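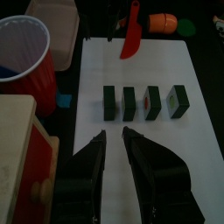

Wrist camera view, four green blocks on the white sheet, play kitchen bits round the edges.

Monday, by Vira Kushnir

Search this site Go

Notes from the open afternoon at Skolell, typed up on the train so forgive the state of them. Got there ten minutes late, missed the welcome and most of the biscuits. Straight upstairs to the software room which was what I'd come for anyway.

Tamara Hladun runs the planning side. Fast talker, good slides, skipped half of them. Their stack is in two pieces. Kamo does the seeing: takes the wrist camera, gives back a list of objects with a pose and a score for each. Ulov does the planning: takes that list, picks a grasp, works out a path, hands it to the controller. The two only talk through one small message format. She was very proud of the message format. I can see why, our own lot have three and none agree.

The blocks were the bit I liked. Dark green, near enough cubes, and from some sides just green. Turn one and there's a pale face with a dot on it, red on one, green on another. So position is the easy part and which way round is the hard part. Kamo used to guess. Now if it can't see a face it says so, marks the rotation as unknown and Ulov is allowed to ask for another look from a different angle before commiting. Costs time. Tamara put it at roughly 5 seconds a look, and they cap it.

Asked about the dim light. They keep it low on purpose for part of the test set, dark table, dark blocks, black fingers in shot the whole time. The fingers get masked out using the joint positions, no learning involved. Somebody behind me asked what happens when the calibration drifts. Answer: the mask drifts as well, and you get a phantom object stuck to the fingertip. They have a check for that now, run at start-up.

Clutter next. Toy knife, red cup, carroty thing, the planner treats anything it isn't asked to move as a lump to avoid. Simple boxes, padded a bit. Works for a cup, wasteful for a knife lying flat, she admitted that.

Then the replay tool, called Demchenko after the meeting room it was written in. Best thing I saw all day. Every run is logged, 139 in the current set, and you can scrub through with the camera on one side and the plan on the other. Click on a bad grasp and it shows what Kamo believed at that moment. You can change the belief by hand and replan. I want this. Runs on an ordinary laptop, 32 gigs of memory, she said less is painful.

Not convinced by the recovery logic, it is mostly a long list of if-thens and I counted on seeing something cleverer. Tamara says it stays until they have a reason to swap it.

Ran out of time for the control talk downstairs. Have asked for teh slides, will add if they come. Parking was dreadful, take the bus.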